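Skerkico Student Humanoid Club — Team Handbook
Section 4: Setting Up the Desk Station

This section covers the desk station used for the Shelf Task. Read Section 3 (Power and Emergency Stop) first. At least two team members must be present whenever the motors are on. One runs the laptop and the other holds the stop button.

The Shelf Task is the second of the Nestier challenge tasks. The robot stands at a desk, takes an item from a basket, and places it on a tier of the rack. Most of the points are lost through poor set-up, so plan to spend more time on this section than on the run itself.

4.1 What you need

Height-adjustable desk
Two-tier wire-mesh rack with both shelf boards
Small plastic basket
Practice items from the Ruder box
Overhead support and straps
Steel tape measure
Red string
Laptop with the Uçar control program installed

4.2 Placing the desk and rack

1. Push the desk back to the wall. Check that it does not rock. If it does, adjust the feet before going any further.

2. Set the desk height and lock the keypad. The program has no way of knowing that the desk has moved, so a change in height after calibration means starting over at 4.4.

3. Tie red string around the base of the front leg, where it meets the foot bar. All floor distances in this handbook are taken from the string.

4. Stand the rack on the desktop with its back against the wall. Both shelf boards should lie flat inside the mesh. Leave the tiers empty for now.

5. Clear everything else off the desktop. Pens, tape and phones get swept off when the arm moves sideways.

Note: The rack is light and will slide if the hand catches it. For practice this is fine. For scored runs, fix it with two strips of removable tape.

4.3 Placing the robot

1. Bring the robot to the desk in the overhead support with the motors off. Two people do this, one steering and one watching the cables.

2. Lower it until both feet are flat on the floor. Keep the straps attached. They stay on for the whole session, including scored runs.

3. Measure from the red string to the front of the nearer foot. The distance should be 500 mm. Leave a gap between the legs and the desk so that the knees can bend without touching the tabletop.

4. Route the long cable along the floor, away from the desk legs. Leave enough slack for the torso to turn fully in both directions.

Caution: Do not step over the floor cable while the motors are on. Walk around it. A pull on this cable can shift the robot or cut the connection in the middle of a movement.

4.4 Calibrating the arm and hand

1. Turn on the motors and wait for the ready tone.

2. In the Uçar program, open Desk and choose Edge Find. Set the speed to 34 percent. Do not go higher for this step, even if you have run it before.

3. Start the arm. It should reach out toward the desk with the palm down and come to rest just above the near edge of the tabletop. Press Hold, then check the height by eye from the side. If the fingers are about to touch, press Stop and raise the start height in the program.
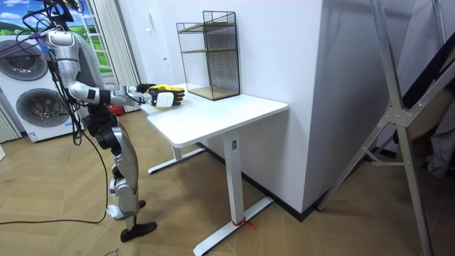
4. Save the position. Give it your team name and the desk height so that the next group can find it.

5. Choose Retract and wait until the arm has stopped moving before anyone reaches over the desk.

Note: Saved positions are only good for one session. If the robot has been lifted or the desk bumped, repeat steps 2 to 4.

4.5 Hand check with the basket

1. Place the basket on the tabletop in front of the rack and put one practice item in it. Start with a soft item. Hard ones are for later, when the grip force has been set.

2. Choose Raise and Open. The forearm comes up and the fingers spread. Keep your face and hands well back — the elbow bends faster than most people expect.

3. Look at the open hand from the stop button position. All fingers should be fully spread. If one lags behind the others, run the command again. If it still lags, end the session and write it in the log.

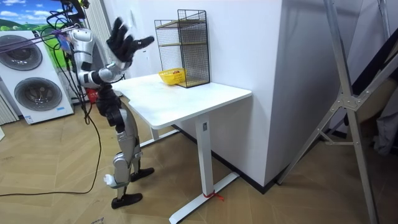 Figure 4-2. Raise and Open, with the basket in front of the rack.

4. Choose Close and Open, and let it cycle with nothing in the hand. Listen for clicking at the finger joints.

5. Return to the saved edge position. You are now ready for the practice runs in Section 5.

4.6 Limits and shutting down

Finger motors must be rested after 300 grip cycles. The counter is at the bottom of the Hand page and is not reset when the program closes.

To shut down, retract the arm, take up the slack in the straps, and only then turn off the motors. The legs go limp without power. Coil the floor cable last and leave the red string on the desk leg for the next team.

Teams with the Friday slot also put the laptop on charge before locking up.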